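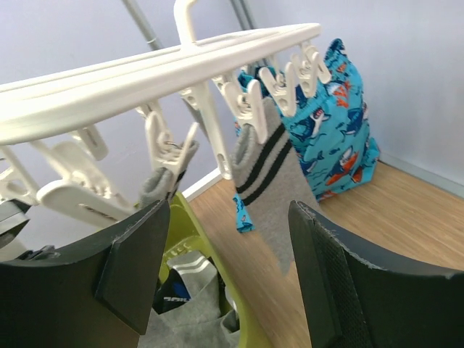 夹子上的灰袜子，旁边是印着鲨鱼的那件

六月我姐姐去卡坦斯上班，把小满放在我这里。她在电话里说一个月，最多再加几天。我说可以。那时候我在蒂利斯科姆租的房子有两间屋，一间睡觉，一间堆东西，堆东西的那间腾出来，放一张折叠床就能住人。

她送他来的那天带了一个行李袋和一个塑料袋。行李袋里是衣服，塑料袋里是没来得及洗的衣服。她把塑料袋递给我，说这些今天洗一下，鲨鱼那件他明天要穿。我问哪件是鲨鱼，小满把手伸进袋子里，很快就把它拽了出来，青蓝色的，上面全是鲨鱼，还有橙色的火。

“鲨鱼为什么着火？”我问他。

“它们没着火，”他说，“它们是从火里游过去的。”

姐姐赶181路去火车站，没有坐下喝水。她在门口换鞋的时候交代了几件事：睡觉前要刷牙，牛奶要热的，深色的衣服不要跟浅色的一起洗，水温用30度。我都答应了。她走以后小满站在窗边看了一会儿车站，然后问我有没有电视。

我没有电视，我有一台普莱达诺牌的洗衣机，是前面的房客留下的，甩干的时候会往前走，要用膝盖顶住。那天下午我们两个就坐在洗衣机前面。我顶左边，他顶右边。他说这个比电视好看，我想他是在客气，他从小就有点客气，这一点像我姐姐。

我一个人住的时候不太讲究晾衣服。袜子搭在椅背上，衬衫挂在门把手上，过一两天摸一摸，能穿就穿。小满来了以后这个办法行不通了。他把椅背上的袜子拿下来，问我另外一只在哪里。我说可能在椅子下面。他趴下去找，找出来一只，但不是同一双。

“你平时怎么办？”他问。

“随便穿两只。”

他没有说什么，但是第二天早上他在床边坐了很久，不肯穿。他要两只一样的。我翻了行李袋，翻了塑料袋，又翻了洗衣机的筒，在橡胶圈的夹缝里摸到了。那天我们迟到了，暑期班的老师已经把门关上，我敲了半天。

放学以后我带他去河边的杂货店。店名叫阿万，什么都卖，晾衣架放在最里面，跟水管和马桶刷在一起。我们买了一个落地的架子，一个带夹子的白色挂架，一个橄榄绿色的塑料盆。挂架上有一排一排的夹子，小满当场就捏了一遍，看有没有坏的。店主站在旁边等他捏完。我想说不用，店主摆摆手，意思是让他捏。

回家的路上他拿着挂架，我扛着架子和盆。桥上有风，那些夹子一路都在响。

架子装起来花了一个晚上。说明书上画得很清楚，是我把左右两根弄反了，横杆怎么也卡不进去。小满蹲在地上看图，看了一会儿，说你把这根转过来。我转过来，就进去了。我们把挂架的钩子挂到横杆上，两个人都往后退了一步。

接下来是怎么夹的问题。我以为夹上就行，小满认为要有规矩。他的规矩是这样的：袜子夹袜口，一双的两只要挨着，灰的归灰的，带条的归带条的，鲨鱼放在最右边。我问为什么最右边，他说靠窗，它喜欢靠窗。我说好。

可是他自己也常常做不到。他的手小，夹子的弹簧紧，捏开了一只手就占住了，另一只手要提着袜子往里送，送到一半夹子合上了，夹住的只是一点边。过一会儿袜子自己掉下来，掉到盆里，或者掉到地上。掉到地上的要重新洗，这也是他定的规矩。我趁他去厕所的时候捡起来抖一抖又夹回去，他回来看看地上，看看夹子，没有看出来。至少他没说。

住在楼下的吉田幸子有一把我的备用钥匙，我加班的时候她上来陪他。她七十多了，走路很慢，在蒂利斯科姆住的时间比我的岁数还长。第一次来她就看见了我们的架子，绕着走了半圈，什么也没讲，给小满煮了面。第二次来她把我夹的几只袜子取下来，又夹了一遍。我晚上回家一看就知道有人动过，每只袜子都是直的。

“她说你夹得太靠里，”小满告诉我，“干了会有印子。”

“袜子有印子怕什么。”

“我也是这么说的。她说那你就带着印子上学吧。”

我下楼去还她的面碗，顺便谢她。她正在看天气预报，说后面几天都有雨，让我把架子从窗边挪开。我说鲨鱼要靠窗。她想了一下，问我鲨鱼是谁。

雨果然下了。屋里什么都干不了，毛巾有味道，被单摸上去总像刚从谁身上揭下来。我在公司楼下问了一圈，有人让我买烘干机，最便宜的一台要940，还不算送货。我回家算了算，姐姐给的生活费加上我自己的，不是买不起，可是再过不到一个月小满就走了，一个人用不着。我把电风扇搬过来对着架子吹。小满坐在风扇后面写作业，纸老是飞起来，他就用没干的袜子压着，本子上压出一块一块的水印。老师在旁边画了一个问号。

那些天他每晚跟我姐姐通电话。他讲得不多，多半是她问，他答。有一次他讲到架子，一下子讲了很久，讲夹子怎么捏，风扇放在哪里，还讲了楼下的幸子把袜口拉平再夹的办法。我在厨房刷碗，听见他说：

“舅舅现在会了。他以前不会。”

姐姐后来单独跟我说了几句。她说那边的活儿可能要延长，食堂缺人，工钱也好，问我再留他几个礼拜行不行。我说行，问她跟他讲了没有。她说没有，让我先别讲，等定下来她自己讲。

我没有讲。但是小孩子不知道从什么地方会知道。第二天他不肯把鲨鱼拿出来洗。已经穿了好几天，领口那里沾着番茄酱，我去拿，他抱着不放。我说洗了就干净了，他说洗了它又要挂好多天，下雨，干不了，妈妈来的时候他没有鲨鱼穿。我说妈妈还早。话出口我就知道说错了。

他松开手，把鲨鱼给我，自己到折叠床上去躺着，脸朝墙。

我一个人站在洗衣机前面顶着它甩干，两边都要顶，换来换去。后来索性整个人趴在上面。甩完了，我把衣服捞到绿盆里，端到架子跟前，一件一件往上夹。夹到鲨鱼的时候我想起来靠窗，可是窗户在漏雨，窗台下面垫着毛巾。我拿着它站了半天，还是夹在最右边，然后把整个架子转了个方向，让右边离窗近一点，又不至于淋到。

这么一转，左边就顶到了衣柜，柜门打不开了。我们后来就这样过了好几天，衣柜里的东西一律不穿。
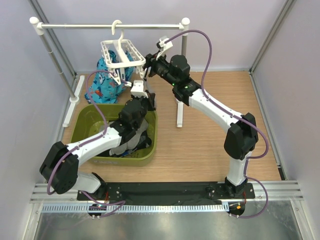

幸子说，袜子这种东西不能等全干了再收，要在差一点点的时候收下来，两只叠在一起，用手掌压一压，放在枕头边上过一夜，第二天穿着才软。她还说她丈夫以前在渡船上做事，一年到头脚是湿的，她给他收了半辈子袜子，没有一只是硬的。

我问她差一点点是差多少，她把我的手拿过去，放在一只袜子的脚尖上，让我自己摸。我摸不出来。她又让小满摸，小满说，还要一会儿。她点点头。

从那天起收衣服就归小满管。放学回来他书包不放，先到架子跟前，从左边摸到右边，捏一捏脚尖，可以的取下来，不可以的留着。取下来的交给我，我叠。他嫌我叠得慢，自己又从我手里拿走。我得承认他叠得比我好，两只对齐，袜口翻过来一套，成一个小包。他把那些小包放在折叠床的枕头旁边，自己的放一边，我的放一边。早上我去拿我的，有时候他还睡着，手压在上面，我就得从他手底下抽。

我穿39码的鞋，在男人里算小的，我们两个的袜子颜色又差不多，灰的多，有带黑条的，有带白条的，晾干了看上去分不出谁的。他有一天穿着我的去了学校，袜跟拖在脚踝后面，走一路掉一路。回来他跟我发了脾气，说是我放错了边。我说是你自己放的。他想了想，说那是它们自己换的。

我去阿万买了一支洗不掉的笔，想在他的袜子里面写个字。小满不让写字，要画。他自己在每一只袜口的里侧画了一条鱼，画得很小，画到后来耐心没有了，鱼就变成一个圈加一个叉。有几只他没画，说那几只是给我的。其中有一只明明是小孩的尺码。

“这只我穿不上，”我说。

“你先留着。”

他跟姐姐还是每晚通电话。她终于跟他讲了。我本来准备了一些话，关于大人上班的，关于几个礼拜其实很快的。电话打完，他走过来把手机还给我，问我明天吃什么。我说吃面。他说幸子的面还是你的面。我说我的。他叹了一口气，去刷牙了。

半夜我起来上厕所，看见外间亮着灯。他站在架子前面，踮着脚，在摸鲨鱼的下摆。

“干了吗？”我问他。

“里面那层还没有。”

“那去睡吧。”

“我再吹一会儿。”他把风扇打开，搬了小凳子坐在后面。我也搬了一把椅子坐下。风把那些夹子吹得转来转去，碰在一起，声音不大。我们坐了一阵，谁也没讲话，后来他靠在我身上睡着了，我又不敢动，一直坐到腿麻。

鲨鱼是第二天中午干的。他放学回来摸过了，说可以，却没有取。他说先挂着，妈妈来的那天再取，取下来就穿，这样它就一直是干净的。我说会落灰。他说那就来之前再洗一次。

于是它就一直挂在那里，后来洗的东西都要给它让位置。我晾衬衫的时候常常碰到它，碰歪了要扶正，不然小满回来会问。它占着两个夹子，夹子不够用，我又回到了老办法，把自己的袜子搭在椅背上。小满看见了，拿下来，把两只叠着夹在一个夹子上。这样干得慢，但是算有个地方。

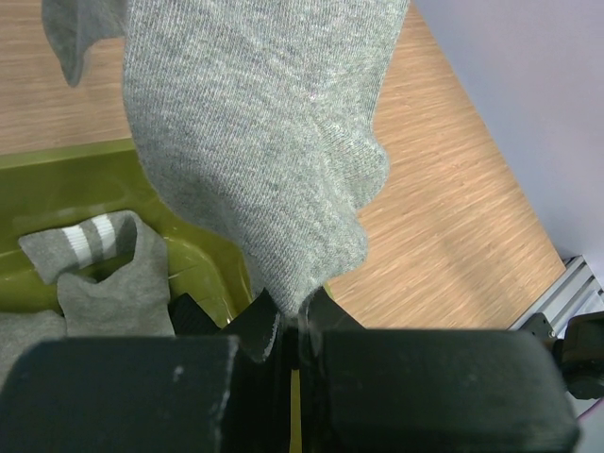

雨停以后他也不大去管天气了。窗户可以整天开着，衣服上午晾出去，大约晚饭前就能收。他还是从左摸到右，动作比以前快，有时候一边摸一边跟我讲学校的事，讲谁把谁的水壶踢到了河里，讲到一半停下来，闻一闻手里的袜子，再接着讲。幸子不怎么上来了，她的膝盖疼，我们把面碗送下去，她在门口问一句今天收了没有，小满说收了。

我在公司请了半天假，去把前房客留下的洗衣机垫平。原来是后面的一只脚缺了胶垫，我剪了一块旧鞋底塞进去，它就不走了。我以为小满会高兴。他放学回来看我站在旁边空着手，洗衣机自己在那里甩，问我怎么不顶。我说修好了，不用顶。他过去把膝盖贴上去，贴了一会儿，说真的不动了。后来甩干的时候他还是坐在前面，只是不再用力，膝盖挨着就行。

姐姐打电话来，说找到了替她的人，不用再延了。她说了日子，我在冰箱的纸上写下来：2024年7月7日，中午到。小满让我再写大一点。我写大了一点，他在旁边画了一条鱼，这一条画得很仔细，有鳍。

前一天晚上我们洗鲨鱼。其实上面什么也没有，只有一点灰。小满要手洗，我把盆里的袜子倒出来，给他接了水，他把袖子挽到肩膀，跪在浴室的地上搓。他搓得很用力，水溅到墙上，我说轻一点，鲨鱼要掉色了。他停下来看盆里的水，看是不是变蓝了。没有变。他又接着搓，轻了很多。

晾的时候他让我夹。他说他夹得不牢，万一掉了来不及再洗。我把两个角夹好，往下拽了拽，又换了一对弹簧紧的夹子。他在后面举着手电筒给我照，屋里的灯明明是亮的。

早上我醒得比他早，去摸了一下，下摆还差一点点。我在那里站了一会儿，想是不是这就叫差一点点，又怕弄错，就没有取。

小满起来以后自己去摸，说可以了。我把它取下来，他当场就套在身上，说有点凉。我说要不要再等等，他说不用，走一走就好了。

姐姐坐的也是181路，中午的那一班。我们提前下去，在站牌底下等。他一直在扯衣服的下摆，看有没有夹子印。有两个，浅浅的，我帮他用手掌压了压，没有压掉。

车来了，姐姐从后门下来，背着一个比去的时候大的包。她瘦了一点，头发剪短了。她先摸了摸他的头，又摸了摸他的衣服，说怎么是潮的。

“差一点点，”小满说，“就是要这样收。”

她看我，我说是楼下教的。她没有再问，把包换到另一边肩上，牵着他往楼里走。进了门她第一眼就看见了架子，它还斜在那里，一头顶着衣柜。她问怎么放成这样，柜子怎么开。小满说柜子不开。

他们下午就要走。我给他们下了面，姐姐吃完把碗洗了，顺手把椅背上的毛巾拿下来叠好。小满收他的行李，先装袜子，每一包都打开看过里面的鱼才放进去。绿盆他想带走，姐姐说家里有盆。他说家里那个是红的。他们讲了一会儿，盆留下了，条件是我每次用完要倒扣着放，不能积水。我答应了。

我送他们到车站，回来先去开了窗户。架子上还夹着几样东西，都是我的。我从左边摸起，摸到那只小孩尺码的灰袜子，翻开袜口，里面没有画。脚尖还潮，我把它留在夹子上，去给幸子还碗。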